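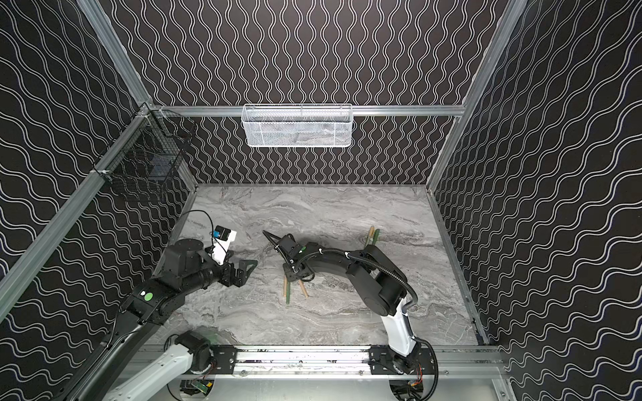 Matching a wavy stripe wallpaper around inside corners

Home & Garden > Walls and Ceilings > Wallpaper

Dalia Sakalauskas
I am papering a small study nook with a black paper that has thin white wavy lines running up and down. It is the Stenalgate pattern from Leltell, unpasted, non-woven backing. The nook has three walls, a back wall 60 inches wide and two short side walls. The ceiling is 8 feet.

The back wall is done and looks fine. My trouble is the left corner. I wrapped the last strip around onto the side wall, like the leaflet says, and by the time I got to the baseboard the wave had drifted off plumb by the width of my finger. With a floral I might let that go, but this pattern is all lines and the lean shows from the doorway. I pulled the strip while the paste was still soft and put it aside.
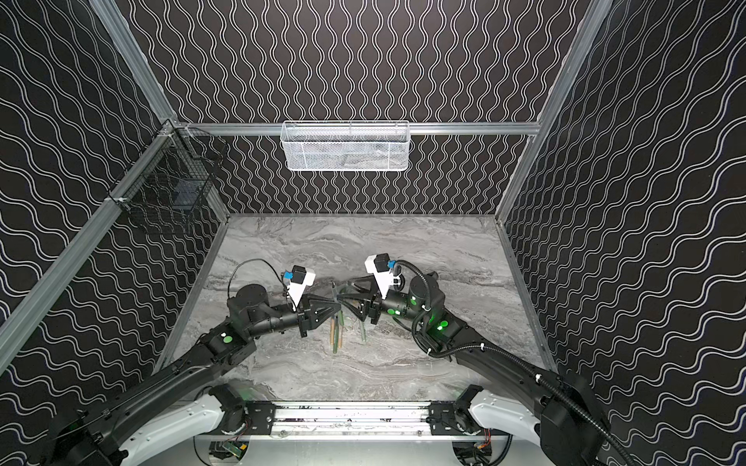

The walls are old plaster with one coat of primer. I sanded the high spots and filled two cracks near the window. The corner itself is rounded over, probably from layers of paint, and a level held against it shows a gap at the bottom.

Should I cut in the corner and start fresh on the side wall, or is there a way to wrap and still keep the waves straight? Also, does the black show a white line at the seams? The edges of my strips look pale where I trimmed them.

Hajnalka Rácz
Cut in the corner. No paper will stay plumb around a corner that isn't plumb, and wavy stripes are one of the worst patterns for showing it.

Measure from the edge of your last full strip to the corner at the top, the middle and the bottom. Take the largest of those and add half an inch. Cut the strip lengthwise to that width. Hang it so the extra goes around onto the side wall, and press it into the corner with a plastic smoother. Don't use a metal one on black, it leaves gray marks that don't wash off.

Now go to the side wall. Draw a plumb line with a level, measured out from the corner by the width of the leftover piece. Hang the leftover to that line and let it overlap the half inch. The pattern won't match perfectly all the way down, but the lines on each wall will stand straight, and the eye goes to that first. Make the mismatch fall in the lower part of the wall if you can. A desk or shelf usually covers it.

You need seam adhesive for the overlap. Ordinary paste does not hold well on the printed face. I used a small tube of Skoltine and it held. Rub the corner down again after 50 minutes and wipe off anything that squeezed out.

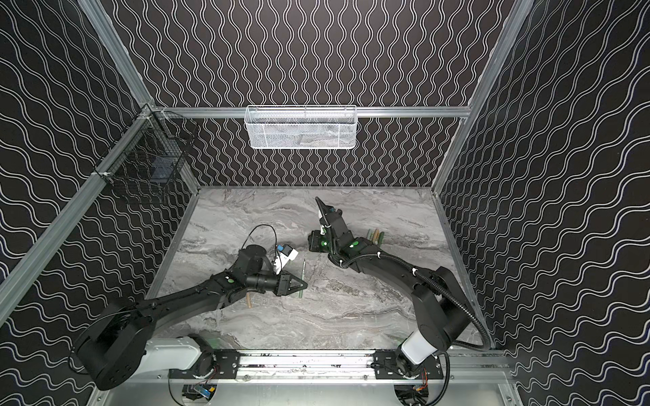

Dalia Sakalauskas
Thanks, that is clear. One follow-up. My leftover piece is only 3 inches wide. Is that too narrow to hang on its own, or should I throw it out and start the side wall with a full strip?

Hajnalka Rácz
Start with a full strip. Narrow pieces stretch when you handle them and then you are back where you started. Line up the wave at eye level, and check that you have enough on the roll before you cut anything.

pastebrush
I agree with the above. For the pale edges, get an artist's chalk pastel in black and run the side of it along the cut edge before you paste. Some people use a felt marker. I did that once, the ink bled into the white and I had to replace the strip. Test on scrap.

Another thing is the primer. White primer under black paper will show through any seam that opens up when it dries. Paint a dark gray stripe on the wall where each seam will land, let it dry overnight, then hang. I know your back wall is already up, but you can do it on the sides. Change your knife blade for every strip, dull blades tear the backing.
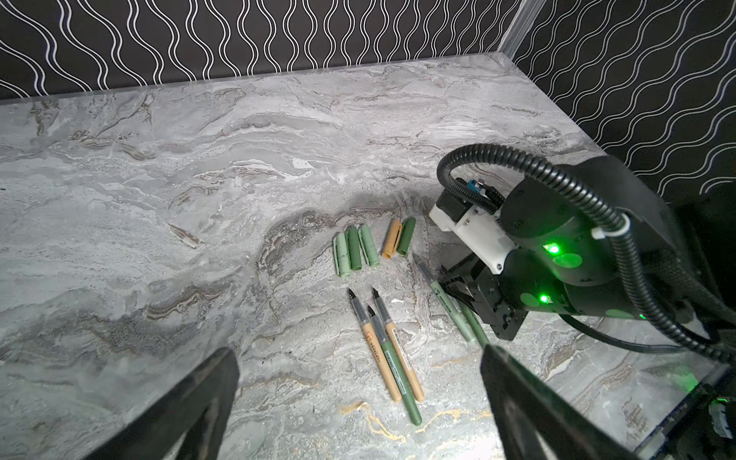 Gray marble tabletop with pen caps, against a black and white wavy wall pattern.

larkspur22
just paint the side walls black. I did our hallway like that with Sepp in matte and only papered the end wall. Took me one evening in October and no corners to match. Might not be what you want if you already bought the rolls though.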